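# Site Visit Report: Sitompul Demonstration Kitchen, June

Prepared for the Equipment Evaluation Group by Da-eun Baek

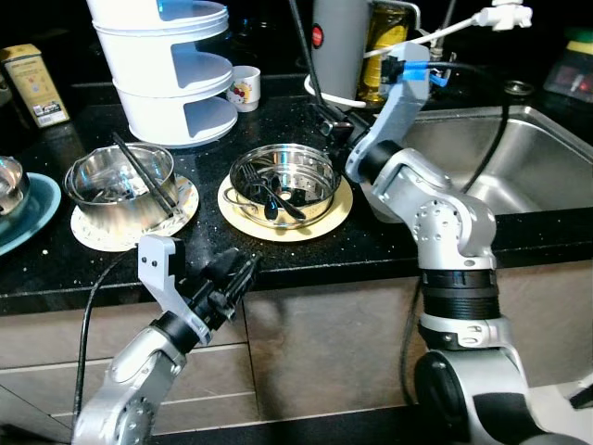
The visit was arranged at the invitation of Nullus, which is offering its two-armed kitchen system, the Distura, on lease to residential care providers. Our organisation has been asked to decide whether a trial at one of its smaller residences is warranted. The host for the day was A-yeong Yoon, who manages demonstrations at the Sitompul site and answered most of our technical questions herself.

**Setting**

The demonstration kitchen is fitted out as a home. Crockery and cookware are everyday pieces, among them a steel steamer pot with its perforated insert, a saucepan, plates of differing colours and several utensils. Nullus told us that the stock is changed regularly so that staff do not become accustomed to a fixed arrangement. We considered this a fair basis for assessment, as the cupboards in our residences are no more uniform.

**The product on offer**

The lease covers both arms, their grippers, the control software (sold under the name Flurnilus) and on-site installation. The minimum term is 8 months. Training is included for 2 members of staff per residence, with further places charged separately. The current task library lists 111 entries, of which 77 are described as ready for unsupervised use. The remainder require a trained operator within reach of the stop control. We asked for the list to be supplied in writing, with the status of each entry marked.

**Observations**

The session began at 10 a.m. and dealt with clearing and sorting cookware beside a sink. The arms moved at a modest pace and were quieter than members of the group had expected. Handling of the larger pieces was steady. Chopsticks and other slender utensils took longer, and on one occasion the operator stopped the sequence and restarted it. Ms. Yoon acknowledged that thin items are an area of continuing work.

The group raised the matter of cabling. In a shared kitchen, any cable near a basin or a cupboard door must be secured and easily wiped down. Nullus offers an enclosed routing kit at additional cost, but no sample was available for inspection.

Cleaning of the grippers was explained verbally only. We would need the full procedure, including approved detergents, before our food safety adviser could comment.

**Matters outstanding**

- Written task list, with supervision status
- Cleaning procedure for grippers and exposed joints
- Price of the cable routing kit
- Response time for service calls outside metropolitan areas

The group recommends that a decision on the trial be deferred until these items have been received. Ms. Yoon has undertaken to forward them to our office, and a second visit, with residence kitchen staff attending, may be arranged through her.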